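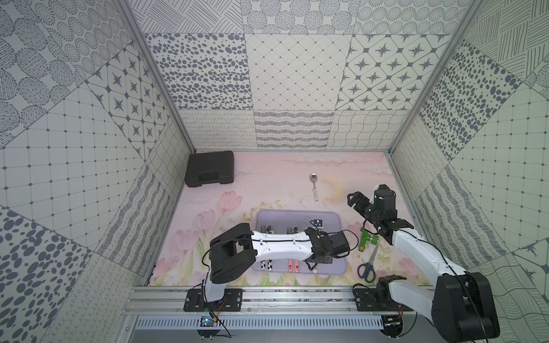

Bon, trois semaines sans billet, désolée, la rentrée, tout ça. Je reprends vite fait avant de repartir au labo.

Donc on collecte. Encore. L'objectif de septembre c'était 2000 épisodes de rangement de couverts, deux bras, un plateau au milieu, téléopération du début à la fin. On en a 3540 dans le dossier mais attention, avant tri. Lertchai a commencé à regarder et il jette beaucoup. Reprises ratées, épisodes lancés trop tôt, opérateur qui hésite dix secondes au-dessus d'une fourchette (c'est moi, souvent).

Le décor : on change la nappe et les panneaux à chaque série. En ce moment c'est tulipes roses et croissant de lune, avec des motifs carrelage gris sur les trois côtés. Au bout de deux heures les losanges dansent. Iraklis voulait du blanc partout, plus simple. Oui mais la dernière politique apprise sur fond blanc, dès qu'on a posé une nappe à carreaux, perdue. Elle attrapait l'air à côté des cuillères. Donc motifs.

Pareil pour les couverts. Manches vache noir et blanc, manches roses à cœurs rouges, un manche blanc... J'ai fait les bacs de trois magasins avec Jeanie, la caissière nous a demandé si c'était pour une crèche. Et on laisse traîner des trucs qui n'ont rien à faire là, des ciseaux, un outil vert à poignée en T, une mallette noire dans le coin. Le bras doit apprendre à s'en ficher.

Notes en vrac pour moi et pour ceux qui reprennent la série :

- une consigne = une phrase, pas de variante inventée en cours de route. On a 144 épisodes étiquetés « range la cuillère » où c'est une fourchette. Merci moi.
- le cable du poignet gauche, vérifier la boucle avant de lancer. Il a accroché 2 fois hier matin, dont une où j'ai dû tout arrêter
- varier la position de départ des couverts POUR DE VRAI. Thanakorn a superposé les premières images, tout tombait au même endroit à un doigt près. On croit être aléatoire, on l'est pas du tout
- garder les hésitations courtes, virer les longues. Pas de seuil pour l'instant, on en discute

Sur ce dernier point on est pas d'accord. Ekkachai dit qu'une correction en plein geste, c'est ce qu'il y a de plus utile dans tout le jeu, le modèle voit comment on se rattrape. Lertchai dit que ça lui apprend surtout à trembler. Je penche pour Ekkachai mais j'ai aucun chiffre, on entraînera les deux versions et on verra.

Prochaine série avec des bols, si Farneo nous livre les nouveaux doigts de pince. Ils avaient dit fin aout. Hum.

Je file, créneau à 14h et j'ai pas mangé.

7 commentaires · 23 partages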